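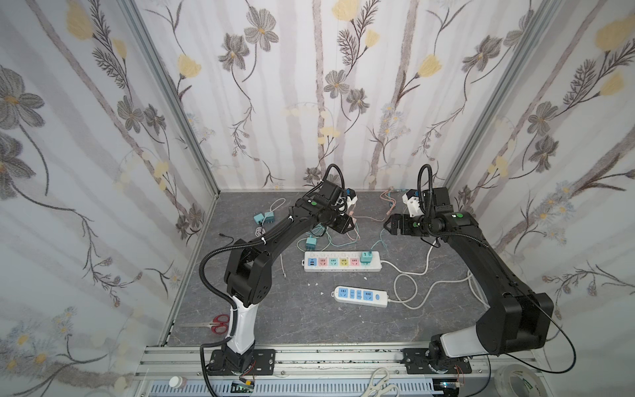

Workspace with floral wall panels and two arms on the front rail.

5/30/19 – Ticket desk notebook, Kondia Travel

Fare import from Wondley completed; 2,717 rail records loaded. N. Karaca checked 100 against the printed tariff and found 2 with the wrong child fare.

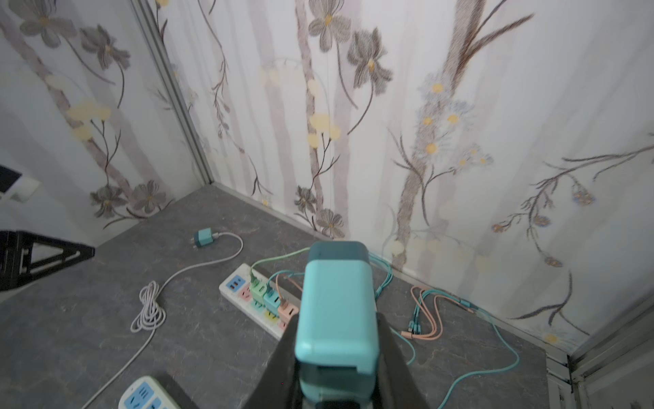 Both errors concern the Collado night service, where the berth supplement was added twice. G. Uysal has corrected the table. Air fares are not affected.

Refund test: 40 canceled bookings were run under the new rules. Partial refunds on group tickets still round down – K. Moynihan is to raise this with Plaluvetti.

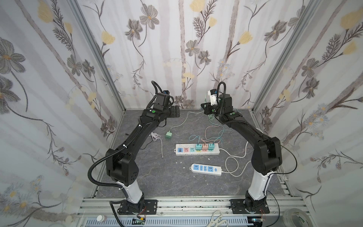 Until a reply is received, group refunds are to be worked out by hand and initialed by a second clerk.
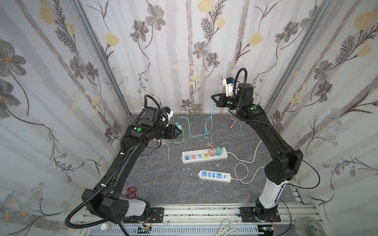 Open items for June
Seat map for the coach transfer. Waitlist notices, wording with B. Costache.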